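Onions under the microscope
May 9, 2023

I've been meaning to write this up since the weekend, but the garden got in the way (it always does in spring!), so you're getting it on a Tuesday evening with dirt still under my nails. My granddaughter Helmi had a biology worksheet on plant cells, and she called to ask whether I still had my old microscope. Well, of course I do. 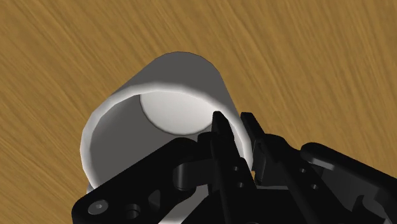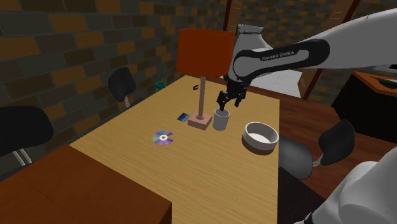 So we cut an onion in half at the kitchen counter and peeled off that thin, see-through skin from the inside of one of the layers. If you've never done it, it comes away a bit like tape, and it took us six tries to get a piece that didn't fold over on itself. One drop of water, one drop of iodine, a cover slip on top, and then you wait a little while for the color to soak in.

And there they were, all those long boxes packed together like bricks in a wall. Helmi found the nucleus before I did, a small brownish dot pushed up against the side of the cell. She wanted to know why it wasn't in the middle, the way her book draws it, and I had to think about that one. Most of the room in an onion cell is taken up by the vacuole, a big bag of watery sap, and everything else gets squeezed out to the edges.

Then we put salt water on a second slide, a trick I learned from my old teacher, Mr. Saarinen. The water moves out through the membrane and the insides shrink back from the wall. It's easier to see with red onion, so if you have one, use that and skip the iodine. Ours took roughly two minutes, and Helmi drew it twice, before and after, with a purple pencil.

Next time she wants to look at pond water from Koivisto. I told her August would be best for that, but she's already picked out a jar.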